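Portioning Bench, Prestell Annexe: Gallery and Notes

A short record of the bench, the wall behind it and the vessels in use for dry portioning. Notes by Haruna Sugawara, October.
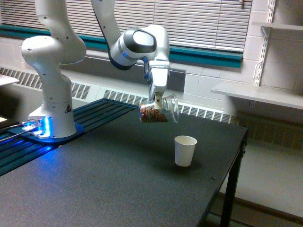
1. Glass cup over paper cup

Clear glass cup held on its side in the gripper, mouth to the right, with a pile of brown nuts lying against the lower wall. White paper cup upright on the tabletop, below and slightly in front.
The glass is the supply vessel on our sheet and the paper cup is the receiver. Standard portion is 40 g. Both are weighed empty at the start of each run and the figures go in the left-hand column.

2. Supply vessel

Clear glass is specified so that the fill can be read from the side. Coloured or patterned glass should go back to the kitchen.
Wash by hand, rinse twice and leave upside down on the rack. No cloth drying – lint sticks to the inside and then to the nuts. Check the rim with a fingertip before each session and discard any glass with a chip, however small.

3. Receiver

Plain white paper, single use. Stock comes from Nadon in sleeves. Keep the open sleeve folded over at the top.
Receivers with a crushed rim are not to be pressed back into shape and reused. They can hold labels or pencils. Write the run number on the base before the cup goes on the bench, as writing on the side of a full one tends to tip it.

4. Contents

Whole nuts, dry, unsalted. Salted stock leaves a film on the glass and alters the empty weight over a long session. Broken pieces are sieved out beforehand by Sota Sekiguchi and kept in a separate tub.
Total drawn for one session is 800 g. Anything that has touched the tabletop is binned and entered as loss. Nothing from the bench is to be eaten, including unopened stock once it has been signed over. Allergy notice is on the outside of the door and must stay there.

5. Tabletop

Matte black with a speckle. A small metal bolt head sits near the right front edge, and the right corner is carried on a black metal leg.
The speckle hides crumbs and skins well, so wipe by area and not by eye: back to front, in overlapping strips, then once across. Go round the bolt head with a folded corner of the cloth. Furukawa surface cleaner only, diluted as on the bottle. The old Trillard spray left streaks and has been withdrawn.

6. Window and blinds

White horizontal blinds across the window, with teal trim at the sill. Agreed setting is slats closed from 20 minutes before the first weighing until the last cup is logged. Low afternoon sun makes the side of a glass hard to read.
Tetsuya Hayashi dusts the slats monthly. Please use the wand and leave the cord alone.

7. Radiator cover

Long, white, with slotted vents, on the wall below the window and behind the table. Nothing to be stood on top or leaned against the front. Skins and small fragments find their way into the slots and need the narrow nozzle.
Draught from the vents will shift an empty paper cup on a cold morning when the heating is at full. Turn it down before setting out receivers.

8. Shelves

White upper and lower shelves on a white metal standard, fixed to the painted block wall at the right. Upper shelf is allocated to sealed stock, lower shelf to glassware and the log.
Kekeli Bonsu has asked that the bracket positions are left as they are. The gap was set to suit the tall storage jars, and moving the lower shelf up one slot means the lids cannot be lifted off in place.

9. Clearing down

Empty the glass into the session tub, weigh the tub, enter the total. Stack used receivers and put them in the dry waste. Wipe the table as in note 5, then sweep the light grey floor from the window outwards.
A full clear-down takes almost 90 minutes after a long session, most of it weighing. Log sheets to Osamu Mizuno by the end of the day, unfolded.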